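Search the help pages Go

Right gripper width reads wrong after a cable snag, bottle slips

Kha Tô
Two hand-held grippers, bottle-into-tray task. In session 77 the cable on the right unit caught at the table edge. From then on its logged width is 21 counts too high when closed on a bottle. The left unit is fine. On replay the arm under-closes and drops the bottle.
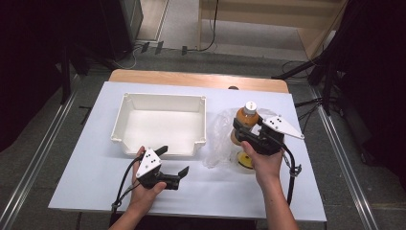 Right gripper on the juice bottle, left gripper open.

Restarting the logger changes nothing. With no bottle, both units open fully and look normal by eye.

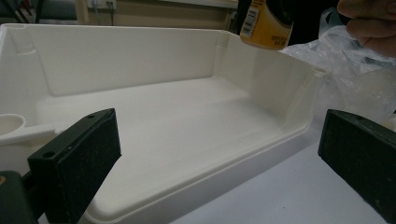 The pads are seated and I retightened their screws. Is this the encoder or the linkage?

Trinh Lâm
Encoder zero, most likely. A snag can pull the connector for an instant - the count restarts wherever the fingers happen to be. Close the fingers on nothing, log 100 samples, and compare with your last good calibration. A constant offset means zero. An offset that grows with opening means the linkage has slipped. Do not replay anything recorded after the snag until you know which.

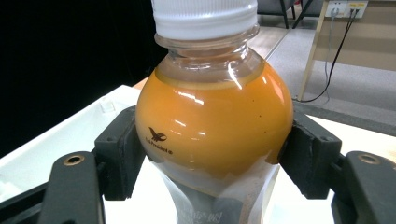 Both pads on the bottle, linkage arms at the lower corners.

Then fit strain relief to the cable.

Châu Phùng
had this too, swapped the cable and it went away

Comments

Kha Tô: Constant offset, 21 at every width. Re-zeroed. Discarding everything from 77 on.

Iraís Cuautle: Check the connector latch as well. Ours was cracked.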